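Kitchen help > Cleaning and stains

White table keeps getting rings and marks, what am I doing wrong?

Posted by tamska_mom, Thursday

Hi all! So we bought a big white table for the back room in April and I love it, but it shows everything. Coffee, tea, markers, the gray smudges from my kids' elbows (how are elbows that dirty??). I wipe it down every night with dish soap and a sponge and it looks great until the morning light hits it, and then I see this dull film and a bunch of faint rings. I have 3 kids so "just use coasters" isn't going to happen. I tried the scrubby side of the sponge on one ring and now there's a scuffed patch as well. Is there a cleaner that won't ruin it? The store tag is long gone, all I know is it's smooth and shiny and came flat packed.

6 people found this useful

dana_in_engate

The film is your dish soap. You're using too much and not rinsing it off. I did the same thing for years on my counters and kept buying stronger stuff, which left even more behind.

What works for me, on a table that sounds a lot like yours:

1. Wipe off the crumbs first with a dry cloth. If you skip this you just push grit around, and grit scratches.

2. One small squirt of soap in a bowl of warm water. Wring the cloth out well, it should be damp and no more than that.

3. Go over it again with plain water and a fresh cloth. This is the step everyone leaves out (me too, on a weeknight).

4. Dry it with an old T-shirt. Clear plastic cups like this one leave rings just as happily as mugs do, so lift them and dry underneath.

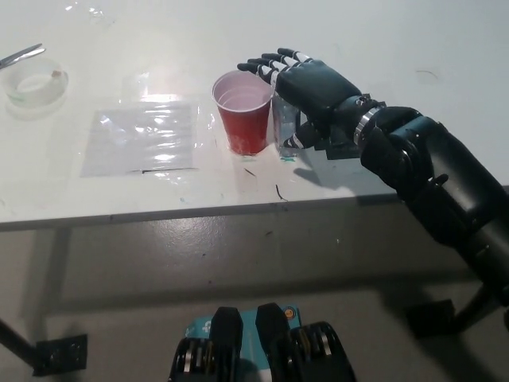

5. For rings that are still there, mix baking soda and water into a paste, dab it on with a fingertip, wait a few minutes and wipe. Don't rub hard! Try it on the underside first in case your finish is fussy.

The scuffed patch probably won't come back, sorry. A bowl of fruit covers mine.

nultari206

just use a magic eraser, done

dana_in_engate

Please don't, or at least go very lightly. Those are a fine abrasive and on a shiny finish they can take the gloss right off. I have a dull spot by my stove from exactly that.

old_chauhan_road

Dana's right on the rinsing. I'd add that marker is a different problem from the rings. A bit of rubbing alcohol on a cotton ball takes ballpoint and most marker off mine, but keep it away from anything painted or varnished, and open a window. Turmeric I have never beaten. We had curry on a white table once and the yellow stayed until it faded by itself next to the window, took most of a summer.

Also look at whether your water is hard. Ours is terrible and I got spots on everything until I started drying properly.

tamska_mom

Ok the rinse thing worked on the film, I feel silly! Two rings left, trying the paste tonight after bedtime.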